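Third trimester, second baby, no nursery: a chat with a mom who's 31 weeks along

26th January

She answers the door with a toddler on one hip and a bowl of cereal in the other hand. It is nearly eleven. "Breakfast number two," she says. "Or three. Come in, don't take your shoes off, I haven't swept."

We'd asked for an hour. We got forty minutes and a nap strike. What follows is most of it, in the order it came out, minus the parts where one of us was looking for a stuffed rabbit.

She's due at the end of March. First baby came nine days late after a long induction, and she'd like this one to go differently, though she says that carefully. "I had the whole plan last time. Typed up. Laminated, if you can believe it. The nurse was so nice about it and then we did none of it." This time the plan is four lines in her phone. Who's watching the big one. Which bag. Epidural yes please. Call my sister.

On how she's feeling: tired, mostly. Hips. "The hips are the thing. With my first I got to week 36 before I was rolling off the couch like a log, and this time it was week 24. I thought something was wrong. My midwife said no, your body just remembers." She sleeps with one pillow between her knees and another under the bump, plus a rolled towel behind her back, and her husband has moved to the far six inches of the mattress. She did try one of the big U-shaped pillows, a Lornura, borrowed from a coworker. Gave it back after a week. Too hot. "It was like sleeping next to a third person."

Heartburn too. Milk helps some nights. Sleeping propped up helps but then the hips start again.

We asked about work. She does billing for a dental office, three days from home, two in. Her leave starts in February — earlier than she wanted — and part of it is unpaid. She's done the math more than once. The gap comes to $1,764 after the vacation days she saved up are used. "I had that number on a sticky note on the fridge for months. We just kept moving money at it. Skipped the beach, sold the old crib mattress, stuff like that." They've covered it now, just. The sticky note is gone. She says she kind of misses it.

So what did she spend on, this time round?

Not a lot. The crib is the same crib. Clothes are in bins in the garage, marked by size, and some of them have stains she's decided to live with. The stroller was the big one. Their first stroller, a Politis, lost a wheel in the fall and couldn't be fixed, and she wanted a double because her daughter will be two and a bit and "walks until she doesn't." New doubles at the store were $400 and up for anything that fit through their front door. She measured the door. She found a Gukutico double used, two towns over, for $89, with a rip in one sun shade that she's sewn up in the wrong color thread.

"My mother-in-law was horrified. Used! For a newborn! But the baby has no idea. The baby is going to spit up on it regardless."

The car seat she bought new. She's firm on that one, and it was the single thing she wouldn't take secondhand from anybody, family included. That was $319 and she winced saying it. The old one had been in a fender bender, so it was never going to be passed down.

Here the toddler brought over a book, and we read the book. Twice.

Back to it. How is the big sister taking the news? "Depends on the hour." Some days she kisses the bump and says night night baby. Other days she tells people at the grocery store there's no baby, it's just lunch. They've been reading a couple of library books on it, and she got a doll for Christmas that is currently wearing a diaper on it's head. They're moving her to a bed before the birth instead of after, so it won't feel like the crib got taken away. Night one went great. Night two, she got up eleven times.

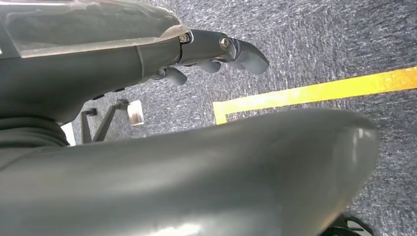
"I do worry about the first weeks," she said. "Not the baby so much. I've done a baby. It's the two together, when I'm on my own, and one needs feeding and the other one's climbing something." Her husband gets ten days. Then her sister is coming for a week, then it's her. She's been cooking double on Sundays and freezing half. Chili, a baked pasta, breakfast burritos wrapped in foil. She says the burritos are the smart part because you can eat them one-handed. Last time she lived on crackers for a month and wondered why she was crying.

She's also going to feed differently, or try to. With her daughter she pumped around the clock for five months and hated nearly all of it. The pump was a Flaltis and she can still do an impression of the noise. (She did the impression. It's good.) "I'm going to nurse if it works and do bottles if it doesn't and I'm not going to cry in the parking lot over ounces. Thats the goal anyway. Ask me in April."

Anything she'd say to someone on their second and feeling behind? She thought for a while. Said she doesn't love giving advice because people gave her so much of it. Then, on the way to the kitchen: "Pack the hospital bag early and put your own snacks in. Real ones. And get the long phone cord."

Has she packed hers?

"No."

No nursery either, the baby will be in their room until the summer at least, and after that the girls share. It's a girl, by the way. They have a name and they're not telling. Her daughter has been calling the baby Pickle, and a few of the relatives have started doing it as well.

We found the rabbit in the dryer.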